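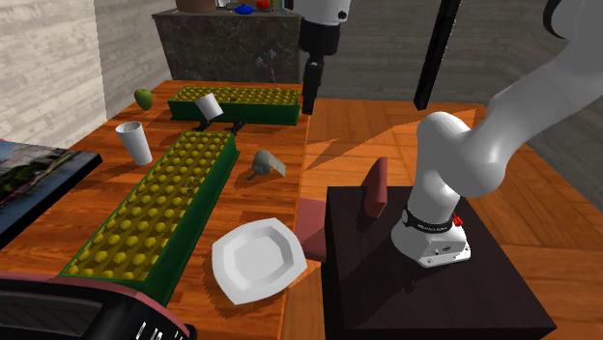

Hongmei Duan reported that her first 12 episodes had been rejected on upload, and she asked whether the scene had to be reset by hand before every recording or whether the software would do it. The procedure in this section applies to her case and to all operators who record demonstrations in simulation.

Home | Set-up | Recording | Review | Export | Support

Section 4. Recording Demonstrations in a Simulated Scene

4.1 Before you begin

Confirm that Gondico is installed and that the operator account has permission to write to the project folder. Each task requires a minimum of 400 accepted episodes before training may be requested. Episodes recorded under an earlier scene version do not count toward this total.

4.2 Preparing the scene

1. Open the scene from the Tabletop list and wait for the status line to read Ready.

2. Select Randomize. The software assigns a new position to each loose item, such as the cup, the apple or the plate. Items may come to rest on their sides or on top of a tray. These placements are valid and must be kept.

3. Confirm that the arm is on its pedestal and that the gripper is clear of the table surface and all trays.

4. Enter the task instruction in the Prompt field. Use one plain sentence that names the item to be moved and the place where it must go.

Note: Randomize must be selected before every episode. The software does not reset the scene when a recording ends. Two consecutive episodes with identical starting positions will both be rejected at upload.

5. If an item has fallen to the floor, select Randomize again. Do not drag the item back with the pointer.

4.3 Recording an episode

1. Press Record. Wait for the tone before moving the hand controller.

2. Move the gripper to the named item by a direct path. Short pauses are acceptable.

3. Close the gripper, lift the item clear of its surroundings, and carry it to its destination.

4. Open the gripper and withdraw it before pressing Stop.

Caution: An episode is limited to 2000 steps. Recording stops at the limit without a warning, and the episode is saved as incomplete.

Caution: Do not press Stop while the gripper is closed. The final position is used to label the outcome.

4.4 Marking the result

1. Replay the episode at normal speed.

2. Mark it Success, Failure or Discard. A failed grasp followed by a recovery is marked Success if the item reaches its destination.

3. Use Discard only for faults in the software or the controller. Operator errors are marked Failure and retained.

4. Select Upload. Rejected episodes appear in the Review tab with a reason code.

Note: Reason code 12 indicates a repeated starting position. Return to 4.2, step 2, and record the episode again.

Gondico Operator Guide | Contact: Support Desk | © Gondico. All rights reserved. | Back to top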